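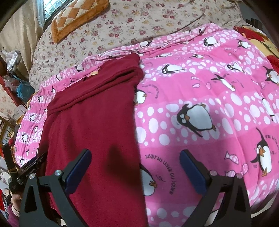
Figure 7.1 Two gripper arms, one over a dark red fleece and one over the patterned blanket beneath it.

Chapter 7
Gathering Demonstrations

7.1 What a demonstration records

The controllers in Part One were written by hand. From this chapter on, the behavior is learned from examples, and the quality of those examples sets an upper limit on what any training method can recover. A demonstration, as the term is used in this book, is a time-ordered record of one attempt at one task. It holds the images from the camera on the gripper, the opening between the fingers, and the position of the tool at each time step.

Cloth is treated first. A rigid block can be described by six numbers. A garment can't: it bends everywhere, and much of its surface is hidden by its own folds. In Figure 7.1 the upper end of the fleece is turned over into a thick band, and the material beneath that band must be inferred. The background adds a second difficulty. The blanket carries penguins, fish and curved lettering, so strong edges in the image don't always mark the edge of an object. The boundary between red and pink does.

The running data set for Chapters 7 to 9 is Mirnura, collected under the direction of Anca Sandu and Jaime Bastos. It contains 2129 demonstrations, of which 474 involve cloth. Each was recorded with hand-held grippers, so the operator's own motion supplies the action labels. Recording in homes gives varied light and clutter — conditions that a laboratory table seldom provides.

7.2 Starting and ending an attempt

An attempt starts when both grippers are in view and open. It ends when the operator releases the cloth for the last time. Pauses inside an attempt are kept. Failed grasps are also kept, and are marked in the log with the code 2. Fajardo and Vilela trained one model with the failures and one without; their comparison is taken up in Section 7.6.

Operators should complete around 20 practice attempts before any are saved. Early attempts tend to be slow and uneven — a pattern that a learned controller will copy faithfully.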